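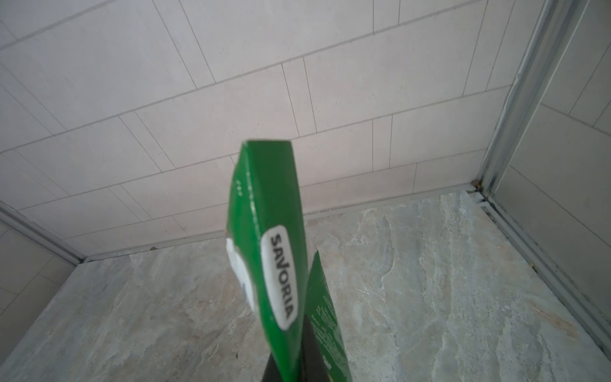

*绿色纸盒，侧面白底黑字：SAVORIA*

# 请把几点上台写在票上

上个月我又站着等了一个多小时，腿酸，手里的啤酒喝到只剩泡沫，台上一个穿黑T恤的技术人员在第四遍检查同一支麦克风。“喂，喂，一，二。”然后下去了。然后又上来了。“喂。”

那天看的是Akolgo，在Kestano，一个装大约200人的小场子，二楼，楼梯很窄，厕所门上贴满了别的乐队的贴纸。我很喜欢这个地方，先把这句话放在前面，免得下面骂起来让人以为我有仇。我也很喜欢Akolgo，鼓手打得像在跟谁赌气，贝斯声音又脏又暖，每次听完我都能高兴好几天。可是票上写着七点，就两个字，七点。七点什么？七点开门？七点暖场？七点主唱从家里出门？

结果七点确实开门了。八点过一刻，暖场乐队上来，唱了半个钟头。然后是漫长的换场，漫长到我把旁边墙上的消防疏散图背了下来。Akolgo上台的时候快十点了，而Clerkthorpe往我家那边的末班车是夜里12点整的，听上去很宽裕对不对？可车站在河对岸，从Kestano走过去要穿过一整条上坡路，乐队又偏偏把最好的那首留在最后。我站在人堆里，一边听一边算时间，算到后来歌词都没进耳朵。最后我提前走了，在楼梯上听见他们开始弹那首歌的前奏。隔着一层楼板，只剩低音。

气得我一路上坡都没觉得累！

所以我想认真说一说这件事：小场地的演出，应该提前把每支乐队几点上台公布出来，公布在票上、在购票页上、在门口的纸上，哪里都行，反正让买了票的人看得见。大场馆大部分已经这么做了，音乐节更不用说，恨不得给你精确到分钟。偏偏是小场子，明明人最少、最好安排，时间表却像什么机密。

我知道时间表是存在的，这一点最让人恼火。你挤到调音台旁边去看，那儿就贴着一张纸，用胶带粘着，上面清清楚楚写着谁几点上、谁几点下、换场多久、几点必须关音响。技术人员有，吧台有，门口检票的人手机里也有。乐队更不可能没有，他们自己总得知道什么时候该把烟掐了吧。整栋楼里不知道的，就是付了钱的那些人。

有一次我直接在门口问，检票的小伙子人很好，低头看了一眼手机，跟我说九点二十。就这么简单。我问他为什么不写出来，他愣了一下，说好像一直都没写过。

好像一直都没写过！我觉得大部分这类事情的原因就是这句话。没有人坐下来决定要瞒着观众，只是从前没写，后来也就没写，再后来大家都当成规矩了。

当然，也有人是有意不写的，他们的理由我听过不少，也不全是歪理，我一条一条说。

最常听到的是“写了时间，大家就都踩着主秀的点来，暖场乐队对着空屋子唱”。这个理由我最在意，我自己有好几支特别喜欢的乐队就是这么撞上的，Akolgo当年也是别人的暖场，我那天去看谁都忘了，只记得那个赌气的鼓手。所以我完全不想让暖场乐队没人看。可是你想想，不公布时间，真能把人留下来吗？能留下来的是那些本来就愿意早来的。剩下的人会猜啊！他们会想，票上写七点，那主秀肯定九点以后，我九点再去。照样不看暖场，只不过猜错了还要多一肚子火。反过来，要是写清楚八点一刻有一支乐队，唱半个钟头，八点四十五结束，我倒觉得会有更多人愿意去，半个钟头嘛，心里有数，吃完饭溜达过去正好。人最怕的是没底。让我站半小时听一支没听过的乐队，我很乐意；让我站不知道多久，等一支不知道什么时候出现的乐队，我就想在家躺着。

再说，把暖场的名字和时间一起写出来，这本身就是给人家的面子。现在很多海报上就写个“及嘉宾”，嘉宾是谁？几点？唱什么？人家也是自己开着车、搬着音箱来的，写个名字能费多少墨水。

第二个理由是酒。这个一般不明说，但大家都懂，小场地卖票挣不了多少，主要靠吧台，观众来得越早喝得越多。我理解，真理解，我也愿意多喝一杯让场子活下去，这条街上这些年关掉的地方我都数得出名字。可我那天在Kestano等的那一个多小时里到底喝了多少呢？一杯。就一杯，端着不敢喝快，喝完就要去厕所，去了厕所就没位置了，而且谁知道会不会正好那时候开始。倒是有一回我在别的地方知道确切时间，暖场完了有半小时空当，我跟朋友踏踏实实下楼在吧台坐了一会儿，喝了两轮还吃了一碗薯条。把人困在原地，消费的也就是焦虑。让人知道自己有空，他才会去花钱（存包处那边我也愿意掏那2镑，前提是我知道散场以后来得及排队取）。

第三个理由是“现场嘛，总会变的，写了又做不到，更挨骂”。会变，当然会变。车堵在路上，吉他断弦，踏板没电，主唱嗓子出问题，这些谁没见过。可是写个“预计”不就行了？火车也晚点，也没见火车站因为这个就把时刻表撤了，让大家早上来站台上碰碰运气。晚十分钟二十分钟，观众根本不会计较，来看小场演出的人脾气都好得很。真正让人上火的是不知道晚没晚。你连原定几点都不告诉我，我就没法判断现在这个等待算正常还是算出事了，只能一直悬着。

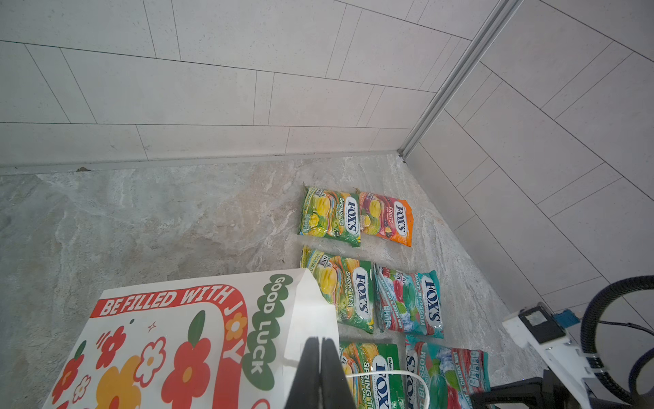

还有一种说法更玄一点，说现场音乐应该有神秘感，灯突然一暗，大家一起尖叫，知道了时间就没意思了。这个说法我年轻的时候大概会信。我二十出头的时候可以在一个地下室里从傍晚站到半夜，出来再走一个多小时回家，第二天照样上班，觉得这才叫看演出。现在我膝盖不同意了。而且你看，电影院写着几点开场，灯暗下来的时候我还是会心跳一下；跨年倒数，全世界都知道是几点，大家还不是喊得嗓子都哑了。知道它要来，一点不妨碍它来的时候让人激动，我甚至觉得更好，你可以提前站好，把外套脱了，把手机收起来，深吸一口气。

再说说那些没有时间表就根本去不了的人，我觉得这才是最该讲的部分，可惜平时讨论里总轮不到。

我有个同事，家里孩子小，找人看孩子是按小时付钱的。她跟我说她已经很久没买过票了，算下来看孩子的钱比票还贵，而且贵多少她事先都不知道，可能多一个小时，可能多两个半小时。她要是知道乐队九点二十上、十点半下，她就能安排，就能来。还有膝盖比我更糟的人，站不了一整晚，可是站一个小时没有问题。还有上早班的人。还有住在城外、要赶末班车的人，比如我。还有些朋友对噪音和拥挤特别敏感，得省着力气用，全耗在等待上，等主秀来了反而只能出去透气。这些人加起来可不少啊！场子总说现在票难卖，观众越来越少，我每次听见都想说，观众没死呢，观众在家里看着一张只写了“七点”的票发愁呢。

我前阵子在本地一个论坛上发了篇帖子，题目起得很冲，叫《你们到底几点上台》，写的时候也就是撒气，没想到看的人还挺多，昨天去瞄了一眼，浏览数1122，对我们这个小地方来说很吓人了。下面的回复大部分是诉苦的，有人说他在楼梯上听完了半场演出（握手！），有人说她为了赶车从来没听过任何一支乐队的返场，一直以为返场是一种传说。也有骂我的，说我这种人就该去坐剧院，还说看朋克演出还要看表，丢不丢人。

我想了想，不丢人。朋克演出也得关音响啊，关音响的时间还是写在执照里的呢。

有一条回复我觉得说得挺在理，是个自己办过演出的人写的，他说问题有一部分出在购票平台上。我们这儿大多数场子用Listedar卖票，我特意去翻了一下自己的电子票，确实，上面就一个时间，旁边也没说明是什么时间。那位老兄说主办方填表的时候也只看到一个空，有的填开门，有的填开演，有的干脆填个整点了事。我没办过演出，后台长什么样我不清楚，可票上只有一个时间，这我是看得见的。那就加一个空呗！开门一行，预计各乐队上台一行，结束一行。哪怕主办方买票的时候还定不下来，演出当天上午更新一下也行。平台给我发“你可能还喜欢这些演出”的邮件倒是发得很勤，当天发一封“今晚九点二十上台”，我保证每封都打开看。

我还想多说一嘴结束时间，这个比上台时间更少有人写，可对赶车的人来说它才是命根子。上台时间我还能靠问，结束时间连检票的小伙子都只会说“十一点前后吧”。前后这两个字，前十五分钟我能从容过河，后十五分钟我就得打车，打车回我家的钱够我再看一场。所以拜托，写上，写个最晚几点散场也好，反正你们楼下的邻居肯定是知道的，他们早跟你们谈好了。

说到邻居，又想起另外一件事。很多小场子拖延开场，最后被关音响的时间卡住，乐队只好砍歌。我亲眼见过一支外地来的乐队，大老远开车过来，唱到一半看见调音台那边比了个手势，三首变一首，主唱在台上道歉，道歉的时候脸都红了。我在下面听着很难受，该道歉的哪里是他。时间表公开的话，至少多了一屋子人盯着，拖了二十分钟大家都看得见，主办方自己也会催一催。现在这样，拖了多少只有内部几个人知道，最后吃亏的是乐队和观众，两头都糊里糊涂的。

也有做得好的地方，我不想只骂。隔壁镇有个更小的场子，夏天我去过一回，门口立了块黑板，粉笔写的，谁几点谁几点，字歪歪扭扭，中间有一行还擦掉重写过，晚了十五分钟。我站在那块黑板前面心情特别好，好到多买了一件T恤（尺码买大了，现在当睡衣穿）。一块黑板要多少钱？一支粉笔要多少钱？那天暖场的时候屋里差不多是满的，大家看完出去吹风，又掐着点回来，进门的时候都笑嘻嘻的。我跟门口的人说你们这样真好，他说哪样？我说黑板。他说哦，那个，不写的话老有人来问，烦死了。

你看，连理由都用不着多高尚，怕烦就够了。

所以我现在的做法是，每次买完票就给场子发消息问，客客气气的，问几点上台，问几点结束。大多数都会回，有的回得很快，有的隔天才回，还有一家回了个大拇指，我到现在也没想明白是什么意思。我建议你们也问。都去问，问到他们觉得烦，烦到觉得不如写出来算了。

下个月Akolgo又要来，还是Kestano，票我已经买了，票上写着七点半。消息也发了，还没回。要是又唱到那么晚，我就在楼下那家馆子里先把晚饭吃踏实了，穿双软底鞋，这回打车回去，那首歌我无论如何要在屋里面听完。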